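Ki Living > Opinions > Workrooms

In Praise of Ugly Brown Paper

I have a nice table. I paid real money for it, and for the last two years hardly anyone has seen the top, as it lives under brown paper held together with blue painter's tape. My sister-in-law thinks this is a cry for help. I think it's the best thing I ever did to a piece of furniture!

The craft magazines want you to buy a mat. The Cladiline one is lovely, I've used it at Young-sook Yeo's house, and I spent the whole afternoon scared of getting glue on it. You can't think about what you're making when you're babysitting the surface (or I can't, anyway). Paper you can write on, spill on, rip off on Friday and start over.

And then the tape. I'm a big believer in taping the paper into a grid, big rectangles, nothing measured. A crooked line works as well as a straight one. If a strip tears, stick a short bit down and keep going. What you want is for each thing to have a square to go back to, so the scissors stop wandering off. 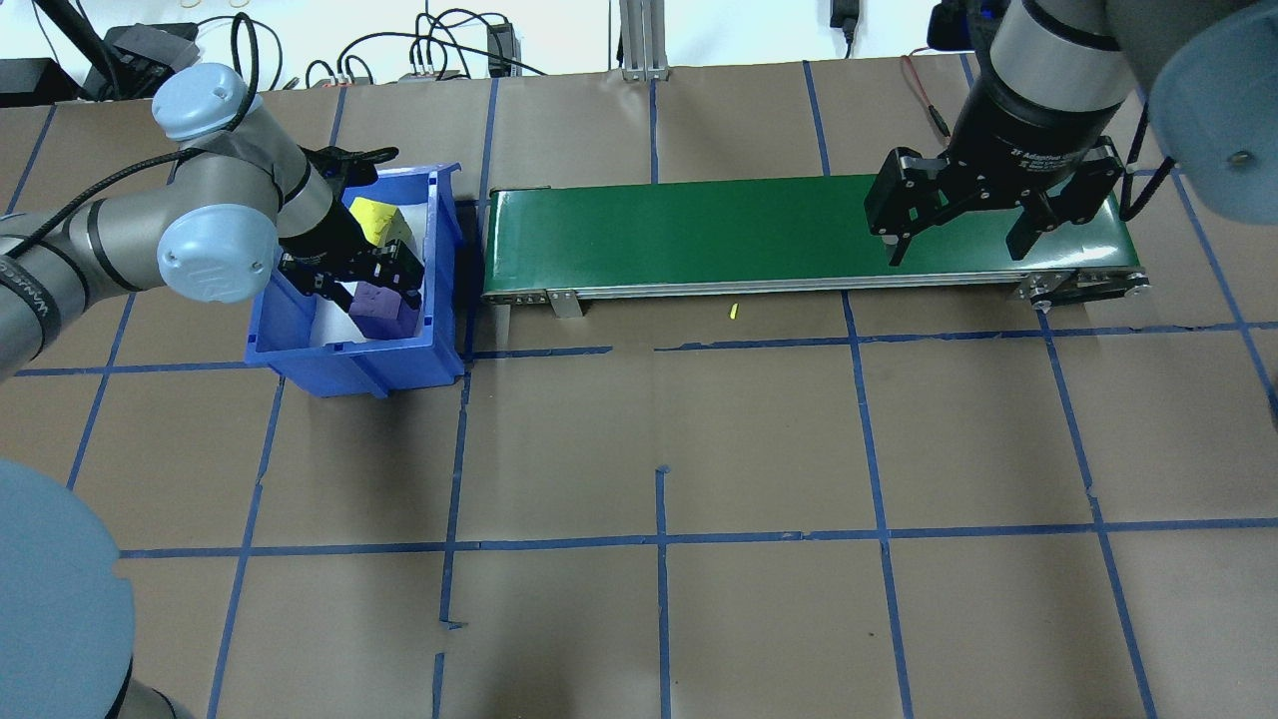
Bins belong on the table

This is where I lose people. Every tidy-up book wants storage on a shelf, behind a door, with a label. No! Put the bin right on the work surface, the plastic kind with the open, angled front, so you can reach in and grab a foam block without moving anything else. I like blue, and I like a bit of white paper in the bottom, which makes small stuff easier to spot.

Yes, it eats up space. So does the pile you'd have otherwise. I'd take a smaller table I can use over a big bare one any day.

Comments (3)

Hyun-seo Yook: Painter's tape left on too long pulls the paper up with it. Ask me about September.

canditzmom: Team mat. Sorry!

Pat: What width tape do you use?

We use cookies to improve your visit. Accept | Manage settings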